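The invoices went out at nine in the evening, which was the first thing Lamisi Nutsugah disliked about them. She had installed the payment add-on for Kistberg herself, on a wet Wednesday, with a pot of tea and the instructions propped against the bread bin, and she was quite sure she had told it to send everything at nine in the morning, when decent people are awake and have had their toast.

"It's the time zone," said Said Hegazy down the telephone, in that kind, slow voice he kept for customers and for his mother. "Have a look under General, my dear, and then under Iltance, and then there's a little box."

She looked under General. She looked under Iltance, where there were a great many little boxes, all of them ticked, and she could not remember ticking a single one. 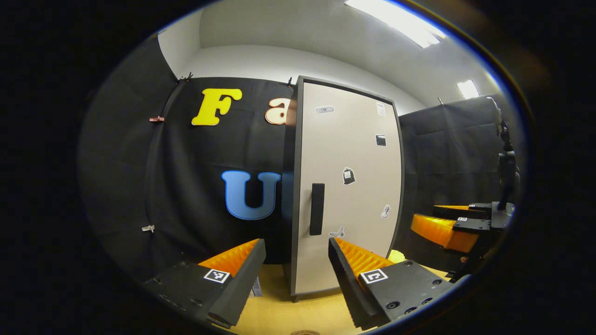 "Which little box?" she asked, and heard him put his cup down and pull his chair in, and she knew then that they would be at it until supper (and that she didn't mind nearly as much as she ought to).

They switched the plugin off and on again. They cleared the cache, whatever that was, and cleared it once more for luck. Somewhere in the middle of it all he told her about his years at Grivport, and the night he had sent a customer in Barredo a bill for 4,000 pounds instead of 27, and how the man had written back to ask whether he might pay in instalments.

"And did you let him?"

"I sent him a fruit cake," said Said.

Lamisi laughed so much that she clicked Save without meaning to, and the clock in the corner of the page jumped back to where it belonged.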